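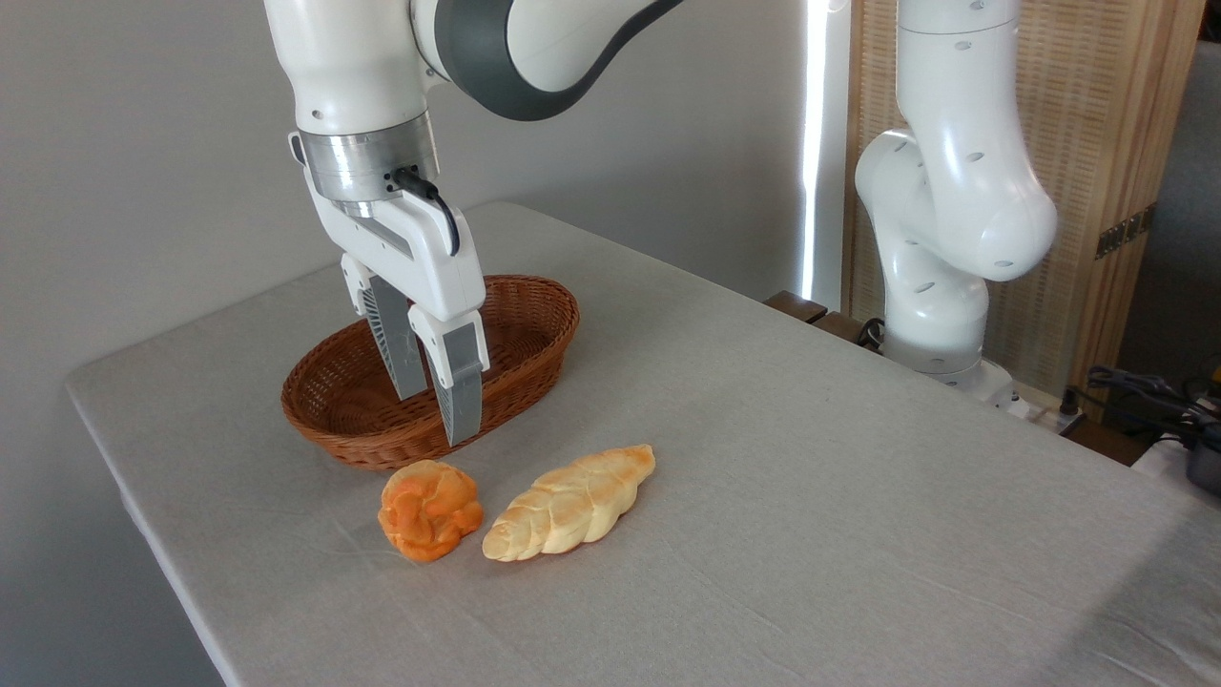 Search this site Enter keywords Go

Tracing the people named in a will

Posted 2019-04-06 by the Clamer office
Filed under: Wills and estates, Tracing, Interviews

Yareli Contreras has been tracing beneficiaries for Clamer for eight years. Before that she worked in the records section of a hospital, and before that in a bank. Most of her work comes from solicitors who have a will in front of them and a name in it they can't match to an address. We spoke to her in March, between files.

The jobs tend to start the same way. Somebody has died and the will leaves something to a niece, a former neighbour or a person described only by a first name and a town. The executor has tried the last known phone number and sent a letter that came back.

"Usually they've done a search online and found three people with the same name," Contreras says. "They want to know which one is theirs. Sometimes it's none of the three."

Her first request is for paper. She asks the executor to look for address books, Christmas card lists, funeral notices and the backs of photographs. Old address books are the most useful, in her view, and the crossed-out entries are worth more than the current ones.

"If an entry has been crossed out four times you've got someone's whole adult life there. You can see they went from a flat to a house, then up the coast, then back. I can match that against the electoral rolls and I know I've got the right person before I've picked up the phone."

Executors often throw these things out in the first week. She understands why, but asks people to hold on to anything with handwriting on it until the estate is finished.

Names are the main difficulty. Women who married more than once are harder to follow, and so are families who changed the spelling of a surname when they arrived. One file last year concerned a man listed in a will as "my friend Ochoa, from the cannery at Lesau". There was no first name. The cannery had closed and its staff records had gone with it.

"I rang the football club," she says. "It was a cannery town, so everyone who worked there either played or had a brother who played. The woman who answered had the old team lists in a cupboard at home. She read them out to me over the phone and there were two Ochoas, and one of them was still on the club's mailing list."

He turned out to be the right man's cousin. The beneficiary himself was living interstate and had lost touch with the whole district. The search took 112 days from the first letter to the signed claim, which is long for a single name. A simple one can be closed in an afternoon.

Clamer uses a case system called Pondik to keep track of who has been contacted and what was said. Contreras was not keen on it at first and still keeps a notebook. The system is good at reminding her that a letter has gone unanswered for 30 days, she says, and not much good at recording that a person sounded nervous and should be left alone until after school pick-up.

That first contact is the part she takes most care with. She writes before she rings if she has a postal address. The letter is one page, gives the office number and says she is trying to reach a person of that name about a family or estate matter. It doesn't mention money.

"If you put a dollar figure in a letter to a stranger they think it's a scam, and they should. I tell people to look up our number themselves and call the switchboard and ask for me. I'd much rather they checked."

She will never ask for a fee from the beneficiary or for bank details in a first conversation. Anyone who does get a call like that should hang up and ring the solicitor handling the estate, she says. If the caller won't name the solicitor, that is the end of it.

Not everyone wants to be found. Some people have moved away from a family for good reason, and hearing that a parent has died can be unwelcome even when something has been left to them. Contreras doesn't pass on an address or phone number without permission. She tells the executor the person has been located, and correspondence goes through the office from then on.

"I had a lady who said thank you, I don't want it, please don't ring again. So I explained once that she could disclaim it formally, I posted her the solicitor's details, and I didn't ring again. You'd be surprised how many executors want you to have another go."

There are also the ones where the news of the death comes from her. She used to assume people would have heard. Now she asks early in the call whether they are at home and whether it's an all right time to talk, and she leaves the paperwork for a second conversation.

"A man told me he'd had a card half written to her. He just wanted to tell me about the card. We talked for most of an hour and I don't think we got to the will at all. I rang him back the next week and we did the forms then."

We asked what people could do to make the job easier when writing a will of their own. Her list is short. Put in full names, including middle names, and a date of birth if you know it. Give the last address you have, with the year. Say how you know the person. If a friend has a nickname that everybody uses, write that down as well, next to the real one.

She also suggests keeping a separate sheet of contact details with the will and updating it when someone moves, which doesn't require a new will or a witness. Her own is in the kitchen drawer with the appliance manuals. She last updated it in March, when her sister changed address.

Contreras is now working on an estate with eleven cousins on the mother's side. She has found nine of them. The other two were last heard of sharing a house in Lesau, and she has left a message with the football club.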